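Irkitz Hand-Held Gripper, Garment Handling Configuration

Product overview
Research use
Configuration
Recording procedure
Results
Ordering and support

Product overview

The Irkitz is a hand-held parallel gripper for recording manipulation demonstrations without a robot arm. The operator holds the tool, performs the task directly, and the recorded motion is later used to train a control policy for a robot fitted with the same fingers. The garment handling configuration was developed with the Sethi laboratory for work on hanging, removing and folding clothes.

The tool is supplied assembled and calibrated. It is intended for laboratories and development teams and is not certified for use on a production line.

Research use

The method was prepared by Mirjam Widmer and Tariq Sandhu at Sethi. Its purpose is to establish whether a policy trained only on hand-held demonstrations can place a garment on a hanger that is free to swing. A swinging hanger moves when the cloth touches it, and earlier policies trained with a fixed hanger failed to correct for this motion.

Demonstrations are recorded at a rod with hangers on it, in front of a dark cloth backdrop carrying large colored letters. The letters give the camera tracking software distinct features in an area that would otherwise be plain. The soft fingertips bend around folded fabric, and the printed marker on each finger plate is used to measure the opening of the gripper. 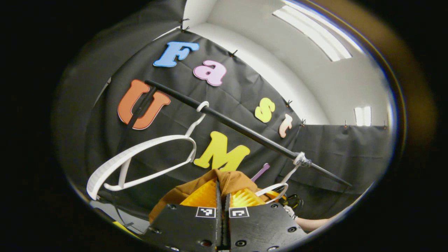
Configuration

Fingertips: soft, ribbed, yellow, replaceable as a pair
Finger plates: black, one square marker on each
Camera: single wide-angle unit, fixed to the tool
Recording software: Celonus, included
Policy training tools: not included; see the Goncombe package

Fingertips must be replaced together. A new fingertip fitted beside a worn one changes the closing position, and the gripper opening should be recalibrated before recording resumes.

Recording procedure

1. Start Celonus and wait until tracking is reported as stable.
2. Open and close the gripper fully to set the range.
3. Grasp the garment at the collar or shoulder seam and bring it to the hanger at a steady speed.
4. Release the garment and withdraw the tool before ending the recording.
5. Mark any attempt in which the hanger leaves the rod. Such attempts are kept in a separate folder.

Operators should keep the markers clear of loose cloth wherever the task allows. Short losses of the marker are filled in by the software, while longer ones cause the recording to be rejected.

Results

The Sethi study collected 2,000 demonstrations, of which 1,114 were retained after tracking errors and incomplete attempts had been removed. A policy trained on the first 1,000 retained recordings placed single shirts reliably but often stopped when the hanger turned away from the garment. Training on the full retained set reduced these stops. Heavy garments and garments with closed buttons remain outside the scope of the study.

Hammad Minhas is preparing a second evaluation with 2 grippers used together, one for each hand.

Ordering and support

The garment handling configuration is available to research institutions on written request. Requests should state the robot on which the trained policy will be run. Questions concerning calibration and Celonus are handled by A-yeong So, and those concerning replacement fingertips by Aqeel Rajput. Orders received before the end of July are delivered with one spare pair of fingertips.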